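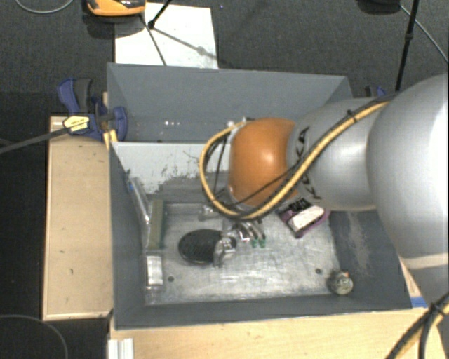
Equipment Review: Trirora Divided Picking Bin
Prepared for the Clundevdale Student Robotics Program
January 16, 2026

Summary

The Trirora divided picking bin is a painted metal tote with a fixed center divider, sold to schools and training centers for bin-picking exercises. The program has used it since June with its KUKA arm, mainly in the second-year project course and in preparation for the regional sorting competition. It is recommended for student teams that already have an arm and a sturdy table. Programs that rely heavily on overhead vision should read the section on surfaces before ordering.

Setup

The bin arrives in one piece and needs no assembly. It does not come with mounting hardware, and the instructions assume that the buyer will bolt it down. The program chose bar clamps and light wood framing, with a small block under the clamp to protect the rim and spread the load. This has proved adequate. Student teams share the cell, and a clamped bin can be taken out and returned between sessions by two people. Teams are asked to run the calibration routine each time, as even a slight shift will spoil a stored pick position.

The open top gives the arm generous access. The sloping side wall is helpful when an approach has to come in at an angle, although cable routing on the arm still needs attention. Student teams should leave enough slack for the wrist to turn and should check that no loop hangs low enough to catch the rim.

Use in class

The course exercise is simple to state: pick assorted items from one side of the divider and place them on the other. Items are kept deliberately mixed. Clear wrapping, shiny curved pieces, flat packs and long narrow packages all present different problems, and a team that has tuned its software for one kind will usually have to revise it for the next.

During the fall term, teams logged 2,741 pick attempts with this bin. The longest unattended run reached 161 attempts before an operator had to step in -- an item had settled flat against the wall, where the tool could not reach it. Corners and walls remain the hardest areas, and the students' reports say so at length. The evaluators regard this as a strength of the product for teaching purposes.

Surfaces and wear

The bare metal floor is reflective. Under the cell's lighting it produces bright spots that students' vision code often mistakes for objects, especially near clear plastic. The Wirnum bin used in earlier years had a dull floor and caused far less trouble. A matte liner would correct the problem, but Trirora does not offer one, and the liner cut by students tended to lift at the edges.

The gray paint is the weakest point. The divider has lost paint in ragged patches on its near face, the floor is scratched, and one inner wall carries a worn streak. None of this affects picking. It does change the background from month to month, and teams that train on older pictures of the bin should be told to collect new ones.

Cost and supply

The program paid $147 through Prieto, its regular supplier, with delivery included. The Wirnum model is cheaper but has no divider. Replacement dividers are not sold separately.

Recommendation

Approved for continued use in the course and for competition practice. A second unit may be purchased for the club. Teams placing an order should request the unpainted version, if Prieto has it in stock, and should budget for a liner.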